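Mulch right up to the stems? And other things my neighbor told me

Garden Talk > Beds and Borders > Page 1 of 1

hina_afridi_digs
Joined in March
Okay, I need a second opinion, and probably a third. I took over a long side bed from the previous owner of our house and it's mostly daylilies, some coneflower, a very unhappy hydrangea and what I think is bishop's weed running through the whole thing. My neighbor came over on Saturday and told me to cut everything down, lay cardboard over the entire bed, dump wood chips on top right up to the stems of anything I want to keep, and walk away until spring. She says she's done this for years and never pulls a weed.

I like the sound of never pulling a weed! But I've also read that you can rot the crowns that way. The bed is on the north side of the garage and stays damp. Clay soil, the kind that comes up in slabs on your shovel. I don't want to kill the coneflowers, they're the only thing out there that looks happy.

Also the chips are free. That's a big part of it for me.

tuantieu
Member
Cardboard won't stop bishop's weed. I'm sorry to be the one to say it. I covered mine for a full year and it ran sideways under the cardboard and came up in the lawn on the other side, looking greener than before. The roots just sit there and wait.

Dig the daylilies up, wash the roots off completely in a bucket, pick out every bit of white string you find, and park them in pots. Then deal with the bed when it's empty. It's awful work and it's the only thing that did any good for me.

And no, do not put chips against the stems. Leave a gap as wide as your hand.

razia_m
Moderator
I'm going to disagree with Tuấn a little. Cardboard by itself won't do it, but cardboard plus going back every couple of weeks to yank whatever pops up at the edges really did wear mine down. It took two summers. I'm not saying it was fun, but I didn't have to lift 30 years of daylilies either, and my back is not what it was.

Agree on the gap though. Coneflowers especially hate a wet collar in winter.

Hina, how big is the bed?

hina_afridi_digs
It's long and skinny, the length of the garage and then a bit past it where it turns into gravel. I paced it but I don't trust my pacing.

Two summers, wow. I was hoping somebody would say two weekends.

Lam_T
Member
Does anybody know for sure it's bishop's weed? I ask because I spent most of a spring fighting what I was told was bishop's weed and it was a perfectly nice native that the last owner had planted on purpose. Break a leaf and smell it. If it's kind of carroty or celery-ish, you've got the bad one. Variegated or plain green?

hina_afridi_digs
Mostly plain green with a few patches that have white edges. And yes, I just went out in my socks and smelled it, and it smells like the bottom of a vegetable drawer.

Lam_T
Yeah, that's the one. The white-edged patches are what somebody bought at a nursery, and the green is what it goes back to. My condolences.

ShabnamGrows
Member
Chiming in because I have the same north side garage situation. I was all in on free chips too. I got a load dropped in my driveway and it was SO much more than I thought, I was out there with a wheelbarrow every evening and the neighbors were very polite about it. Ask how much they're bringing before you say yes!

For what it's worth I tried the Dravomard weed barrier under mine, the heavy woven stuff, and I regret it. Soil built up on top within a year, the weeds rooted right through the weave, and when I finally tried to pull it out it came up in strips. Cardboard at least has the decency to disappear. If you're going to cover, use plain brown boxes and take all the tape off. I didn't take the tape off the first time and I'm still finding it.

My other tip is to do a little every day and keep your stuff by the door. I used to save the weeding for one giant session and then put it off because I dreaded it. Now I slip out for ten minutes before breakfast, pull one section, and come back in with muddy knees. It got to where I was doing it without thinking, which for a person like me is a miracle.

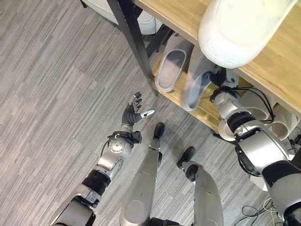
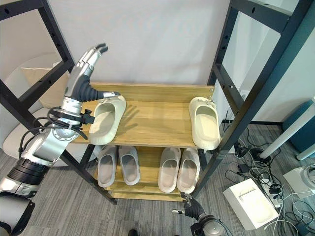
Anyway, ten minutes a day is how I got the upper hand on mine. I keep a bucket with a lid for the roots and I do NOT compost them. They go in the trash. I composted them once and basically planted the stuff all over my vegetable patch when I spread the compost, so learn from me.

And I'm with Razia on not lifting everything. I lifted the daylilies that were really tangled up and left the clumps at the clean end alone. You can do half a bed! It's allowed.

tuantieu
You can do half a bed and then the bad half eats the good half. I really have seen this happen. If you leave one end, at least cut a trench between the two and keep it open, a spade deep, with nothing in it. Check it when you mow.

ShabnamGrows
Fair, and I did have to redo some of it. But I'd rather redo some of it than stand in an empty bed in July crying over forty pots of daylilies. I know myself.

razia_m
The trench is a good idea whichever way she goes. I used a strip of the Flarow edging along the lawn side, the deep kind, and it held up better than I thought it would for the price. Where two pieces met, I overlapped them by a foot. The one place I didn't bother is the one place it got through, of course.

bugti_gardener
New member
Hi all, long time reader. I work weekends at Bugti, the little garden center out past the feed store, so I hear this question a lot. Most people who come back happy are the ones who gave up on having anything nice in the bed for one season. They cleared it, covered it, and put a couple of big pots on top so it wasn't a total eyesore. The ones who try to plant new things straight into it the same year come back mad at us.

I'd also say don't let anyone sell you topsoil to pile on top. The weed loves it.

hina_afridi_digs
Pots on top! That hadn't crossed my mind. I have two big blue ones with nothing in them because I killed what was in them.

So if I'm reading you all right, it's:

Cut everything back now. Lift the tangled daylilies, leave the others for the moment. Trench across the middle. Cardboard and chips on the bad half, with no chips touching anything alive. Pots on top. Then ten minutes a day for the rest of my natural life.

What about the coneflowers? They're right at the border between the good half and the bad half, naturally.

Lam_T
I'd move them. They'll sulk and then they'll be fine, as long as they aren't enormous. Mine have a long main root and the older ones resented it, so dig deeper than you think and take a big ball of dirt. Then do the picking through the dirt business, which I know defeats the purpose of the big ball of dirt. Do what you can.

Or save seed from them this fall as insurance. They come up easy. Leave some heads for the goldfinches.

tuantieu
Seconding the seed. If it were me I'd start fresh from seed and not move the old plants at all, but I'm apparently the hardliner in this thread.

razia_m
You are, and we love you for it.

Hina, one more thing on the clay. Please don't dig when it's sopping. If you squeeze a handful and it stays in a shiny lump, go back in and have a coffee. I dug mine wet the first year and made bricks.

hina_afridi_digs
It's in shiny lump condition pretty much always on that side. There's a downspout at the corner that lets out right into the bed, could that be part of it?

ShabnamGrows
YES. Oh my gosh, yes. Fix that first, before any of the rest of this. You can get one of those flexible extensions for a few bucks and point it at the gravel. I bet that's what's wrong with your hydrangea too.

bugti_gardener
Could be the hydrangea, sure, though north side of a garage in heavy clay, it may just never be thrilled. What are the leaves doing?

hina_afridi_digs
Yellow between the veins, and the ones at the bottom are brown and crispy around the edges. It had one flower this year. One. It was kind of nice.

bugti_gardener
Wet feet would do that. I'd get the water moved, leave it alone through the winter, and see what it does. Please don't feed it now. Somebody is going to tell you to put Grokell on it, and it's fine stuff, we sell it, but a plant sitting in water can't use it and you'd be pushing soft growth right before a frost.

Lam_T
I was about to tell her to put Grokell on it, so thank you.

hina_afridi_digs
Update for anyone still following. The downspout now goes out to the gravel. I cut the daylilies down and lifted four clumps before I lost the light, and you weren't kidding about the white string, it was going straight THROUGH the middle of them. I had to break one apart with two forks back to back. My neighbor watched from her porch and shook her head the whole time.

I've collected boxes from everyone at work. The chips I'm still thinking about — after Shabnam's driveway story I called and asked, and the man said "a truck," and I said how big is the truck, and he said "regular." So I may just buy bags.

tuantieu
Do not buy bags for a bed that long, you'll go broke. Split the truck with the neighbor. She's the one who wants chips up to the stems.

hina_afridi_digs
Oh, that's smart. She'd take the whole thing if I let her. Okay, going over there now before dinner. Will report back when the trench is in.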